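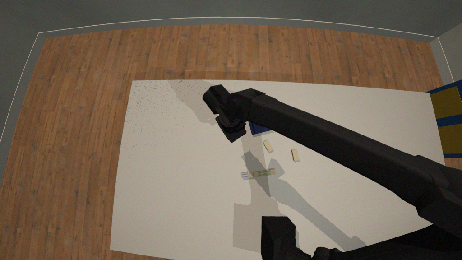

Polling Place Safety and Access Checklist, Bromwood Township

Print this page | E-mail this page

Applies to: all precinct polling places used in the primary
Inspected site: Wembridge Road Community Hall
Inspector: Radwa Radwan, Office of the Township Clerk
Accompanied by: Cyril Penrose, precinct chief judge

Each item is marked Pass, Fail or Correct Before Opening. Items marked Correct Before Opening are inspected again on the Monday before the election.

1. Outside approach and parking

1.1 Accessible parking spaces marked and clear. Pass.
1.2 Path from parking to entrance level and free of loose gravel. Correct Before Opening. Two paving slabs beside the bicycle rack have lifted. The hall has been asked to reset them. A ramp mat is not an acceptable substitute.
1.3 No-campaigning boundary measured and marked on both sides of the entrance. Correct Before Opening. The chalk line from the school board election has worn away. Judges are to use the painted stakes supplied by this office.
1.4 Exterior lighting works at the 6 a.m. setup hour. Pass.

2. Entrance and exits

2.1 Main door opens fully and stays open without a wedge. Fail. The closer pulls the door shut with considerable force. Repair order sent to Trurbridge Door Service.
2.2 Separate exit available so that voters leaving do not cross the waiting line. Pass.
2.3 Fire exits unlocked from the inside during all voting hours. Pass.
2.4 Exit signs lit. Pass. The sign over the kitchen corridor is dim but readable.

3. Voting room

3.1 Posted room capacity not exceeded by expected line plus staff. Pass. The precinct has 2000 registered voters. The chief judge is to hold the line in the lobby once 26 voters are inside.
3.2 Booths placed so that no voter's ballot can be read from the line or from the observers' chairs. Correct Before Opening. Booth 3 faces the lobby window. Turn it toward the stage.
3.3 At least one booth at seated height, with turning space for a wheelchair. Pass.
3.4 Extension cords taped flat along their full length. Correct Before Opening. Tape was missing behind the check-in station.
3.5 Observers' seating marked. Pass.

4. Ballots and equipment

4.1 Ballot box seals intact and seal numbers entered in the log by two judges of different parties. Pass.
4.2 Scanner on its own circuit. Pass. The coffee urn is not to be plugged into the same wall.
4.3 Emergency ballot bin present, empty and locked. Pass.
4.4 Provisional ballot envelopes stored apart from regular supplies. Pass.

5. Staff readiness

5.1 Emergency telephone list posted at check-in. Fail. The list posted was from the previous cycle. Ji-hoon Yang will deliver the current one with the supply case.
5.2 First aid kit complete. Pass.
5.3 Judges instructed on evacuation with ballots secured. Pass.

Result: conditional approval. The site may not open to voters until items 2.1 and 5.1 are cleared in writing by the Clerk's office.

Comments (3)

Moataz Abdel Hamid: I vote at this hall. The door has been like that for years and my mother cannot manage it with her walker. Please make sure the repair is finished before the primary.

L. Sembiring: Will the list for the Ragab Street precinct be posted as well? I could only find this one.

Office of the Township Clerk: Ms. Sembiring, the Ragab Street inspection is scheduled and its checklist will be posted on this site when signed.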